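四月份员工事务沟通会 会议记录

时间：下午两点
地点：二楼小会议室
参加：行政、财务、仓储、客服各组代表，工会小组代表
记录：行政组

一、上次会议事项的跟进

上次定下来的事有三件没办完。门禁系统换新仍在等 Garton 的报价，对方说本周给，上个月也是这么说的。财务组问，如果报价一直不来，是不是可以找别家。行政组答可以，但旧系统的接口在 Garton 手里，换家要重新布线。财务组要求把“要重新布线”这个说法落成书面，由对方盖章，口头的不算。

茶水间的过滤芯已经换了。客服组反映换完以后水味没有变化，问换的是不是同一个型号。行政组去查采购单，下次带来。

班车调整一事，运营方还没有回函，本次不讨论。

二、Kastel 健康计划试行方案

行政组介绍了 Kastel 提交的方案。方案分两部分，一是手机打卡，记录步数、饮水和睡眠；二是每月一次线上讲座。对方称在其他单位试行后，病假明显减少，员工满意度提高。费用按人头算，名额最低 300 人，不足按 300 人收。

工会小组代表问，“明显减少”是减了多少，跟哪一年比，有没有对照。行政组说材料里只有一张柱状图，纵轴没有标数。代表认为这样的图不能作为付钱的依据。

财务组提出，本公司在册人数不到 300，按最低名额收费等于替空位子付钱。行政组解释对方愿意把多出来的名额开放给家属。财务组问家属的病假跟公司有什么关系，会上没有人回答这个问题。

客服组担心打卡数据的去向。方案里写“数据由平台妥善保管”，没有写谁能看、看到什么程度、离职以后删不删。客服组上夜班的同事睡眠时间本来就短，记录下来如果被主管看到，会不会影响排班和考评，大家心里没底。行政组表示主管看不到个人数据。客服组问这句话写在哪一条，行政组翻了方案，没有找到。

仓储组的意见比较直接：仓库一天走下来步数足够了，不需要有人提醒。仓储组希望把这笔钱拿去修三号库的风扇，热天快到了，风扇报修已经拖了很久。

行政组认为两件事预算科目不同，不能挪。仓储组问科目是谁定的，能不能改。财务组说能改，手续麻烦，要在季度调整时提。

会议意见：方案暂不通过。请 Kastel 补三样东西：带原始数字的试行结果、数据保管的书面条款、按实际人数计费的报价。补不齐就不再上会。风扇维修由仓储组另写申请，财务组帮忙看科目。

三、员工储物和更衣区的使用

行政组汇报，更衣区最近收到的意见比较多，集中在柜子不够分、长期占用和私人物品丢失三个方面。拟发一份管理办法，草稿已提前发给各组。 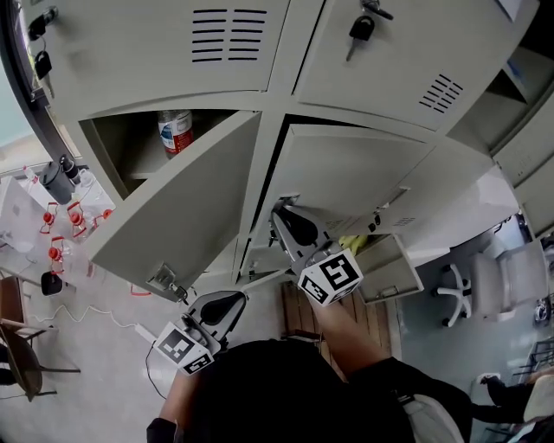 草稿第四条规定，储物柜每 6 个月清理一次，逾期不登记的由行政组开柜，物品集中保管。工会小组代表不同意“逾期即开柜”，认为开柜应当有两个人以上在场，有清单，有本人或同组同事签字，否则东西少了说不清楚。行政组说人手紧，每次都凑两个人有困难。代表回应，那就把清理间隔拉长，次数少了人手自然够。财务组关心的是钥匙。草稿写“钥匙随人保管，不得留在锁上”，可现在黑色的钥匙就挂在关着的柜门锁孔里，这条规定照抄别处的办法，跟本公司的习惯完全对不上，发下去也没有人会照做。财务组建议先弄清楚大家为什么不拔钥匙，再决定写不写这一条。

仓储组说原因不难猜，配一把新钥匙要填表、交押金、等后勤排队，丢了比不锁还麻烦。行政组承认配钥匙的流程偏长，但不认为这是唯一原因，说有些人就是懒。工会小组代表请行政组不要把“懒”写进记录。经讨论，这句话保留，注明为个人看法。

草稿第七条禁止在柜内存放食品和饮料，理由是防虫。客服组问，矿泉水算不算饮料，没开封的算不算。行政组说从严理解都算。客服组认为管到一瓶水的地步，办法的严肃性反而没有了，并问去年到今年有没有真的发现过虫。行政组没有记录。会上多数意见是把这一条改成“不得存放易腐食品”，瓶装水不在此列。

有同事提过改用 Nigatu 的电子密码柜。行政组拿到的单价是每组 1388 元，不含安装和电池。财务组算过以后认为不合适，另外对“五年免维护”的说法表示怀疑，要求对方说明电池算不算维护。工会小组代表补充，密码锁没电时由谁来开、多久能开，也要问清楚，不要等有人下班拿不到外套再来想办法。

会议意见：管理办法退回修改，第四条加在场人数和清单的要求，第七条按上述意见改，钥匙一条暂时删去。电子柜不考虑，除非后勤拿得出总费用。修改稿先给工会小组看，再发全体。

四、年中团建

行政组提了两个地点，一个是去年去过的农庄，一个是 Greltwood 度假村。Greltwood 的宣传册写“距市区四十分钟”，客服组有同事自己开车去过，说从来没有在一个半小时以内到过。宣传册上的湖，同一位同事说更像一个池塘。

财务组问团建的目的是什么。行政组答，增强凝聚力。财务组问去年增强了没有，怎么看出来的。行政组说去年反馈表收回来的很少，填了的都打满分。工会小组代表指出反馈表要署名，署名的表打满分不说明问题，今年如果还发，请改成不署名。

仓储组提出可以不出去，改为放半天假。行政组认为半天假达不到团建的效果。仓储组说达到什么效果大家刚才也没有说清楚。

这一项没有形成结论。行政组先发一份不署名的问卷，选项里必须有“半天假”和“不参加”两项，并写明不参加的人当天怎么安排，不得默认扣年假。

五、其他

1. 会议室预订系统经常显示已占用，进去没有人。行政组建议超过十五分钟没人到场就自动释放。客服组怀疑系统做不到，请行政组先试一间，有结果再说。

2. 打印机旁边的“节约用纸”告示是用彩色铜版纸印的，而且贴了两张。财务组请行政组留一张。

3. 有人问今年调薪的时间。行政组说按往年安排。工会小组代表说往年每年时间都不一样，请给一个月份。行政组会后答复。

散会时间：下午四点十分。下次会议时间另行通知，各组有议题请提前发给行政组，附件请不要再用截图。

近期文件
三号库夏季通风申请表（仓储组）
会议室预订系统试用说明
三月份员工事务沟通会会议记录
茶水间用水意见汇总
储物柜管理办法（征求意见稿）
关于班车停靠点调整的通知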